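Progress report to the Grander Fund
Prepared by Abelardo Espinoza, program coordinator, Bellport
2022-01-27

Dear Ms. Giraldo,

I send you the report for the first period of the tenant savings and credit program in Bellport. I follow the order of your form, but I joined the parts on outreach and staff, because in our case they are one subject.

## Enrollment

We opened in November with 30 households, as we wrote in the proposal. Of these, 8 have left the program. Two moved out of the county and the others found the evening hours too difficult with their work shifts. We filled five of the places from the waiting list. The remaining three are still open, and I prefer to keep them open until the next group starts, so that new people do not enter in the middle of the lessons.

## Coaching

Each household meets with Nelly Muñoz or with Cristian Restrepo every second week. The first meetings were slower than we planned. Many people brought their bills in a bag and had never seen them all on one table, and the sorting took most of the hour. Nelly now asks them to come first for a short visit only for the papers. This was her idea and I think we should have done it from the beginning.

The credit reports were also a difficulty. Several had old medical debts which the person had already paid. Cristian wrote the dispute letters together with the families, and we are waiting for most of the answers.

## Matched savings

The match is paid up to $400 per household. Over half of the households have made at least one deposit. Some of them deposit very small amounts, and I ask the Fund to confirm that there is no minimum, as your agreement does not say it clearly.

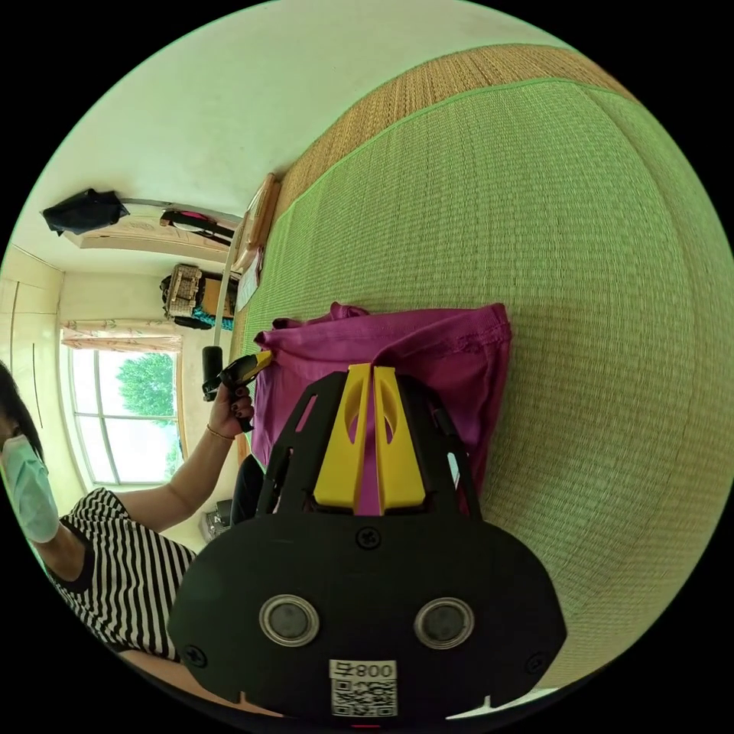

The account statements come to us from the credit union one month late. For this reason I cannot give you the final savings total for this period. I will send it as a separate page when I receive it.

## Staff and outreach

Ulises Ríos started as part-time outreach worker. He speaks with tenants in the Clumedov buildings and at the laundry on the same street. He has asked for a second telephone line, and we can pay it from the office budget without a change in the grant.

## Next period

- Start the second group, with one session in the morning
- Finish the dispute letters that are still open
- Translate the budget workbook into Spanish (the first 2 chapters are ready)

We do not request any change to the payment schedule. Please tell me if the visit you mentioned will be at our office or by video, because Nelly would like to invite two of the participants.

With respect,
Abelardo Espinoza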